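Bin picking for the fall challenge, who else is in?
Robotics Club Forum > Student Projects

torquewrench_tay
Our team at Kadel finally got time on the big arm and I'm so happy I could yell! The task is clearing mixed stuff out of a metal bin, 20 minutes per run, soft things and hard things together. Our best run so far is 18 picks. Anybody else training on odd shapes?

mothballs
Nice! We're doing it at Brandent with a suction cup. I still say fingers are the wrong choice for a bin with walls. You lose everything in the corners.

torquewrench_tay
Ha, I knew somebody would say that. But suction on foam? Good luck! Long fingers can go in almost flat and get under things. The cube up against the left wall is our test piece this week, and the little rubbery guys are next.
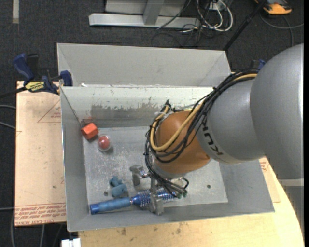 mothballs: OK, but flat approaches eat up your clock. We logged 322 tries in November and the slow ones were nearly all along the wall.

gridlock_jo
Disagree, slow is fine if it doesn't drop anything. Drops cost you 2 points under the Junda rules.

torquewrench_tay
Wait, is that per drop or per run?? Going to reread the rules before Thursday.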